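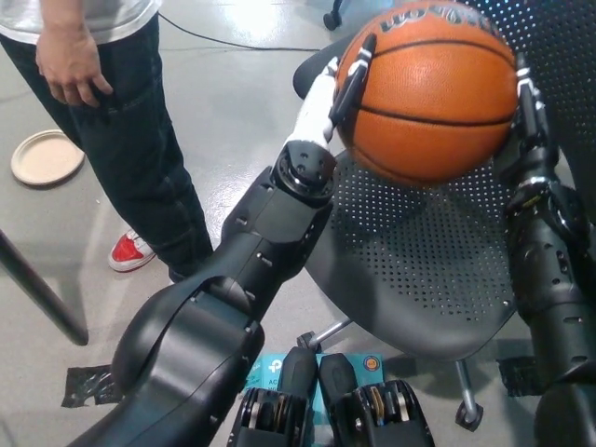

Department of Furniture and Interior Studies

Report on the visit to the Henriques open day, Sat 12 July

The department was received by Nadège Le Goff, who led the tour of the seating rooms and the storage area. The visit began with the office chairs. The black model with a perforated plastic seat and backrest drew the most questions, chiefly on cleaning and on the wear of casters on hard floors. An orange basketball was held over one of these chairs during our stop.

The group then moved to the storage area, where 800 chairs are kept under a labeling system supplied by Closetti. Sports items from the staff recreation room are shelved there as well – balls on the lower racks, nets above.

The department has requested the Dellier price list for orders of 125 chairs or more. Members wishing to join the second visit in January should give their names to the office.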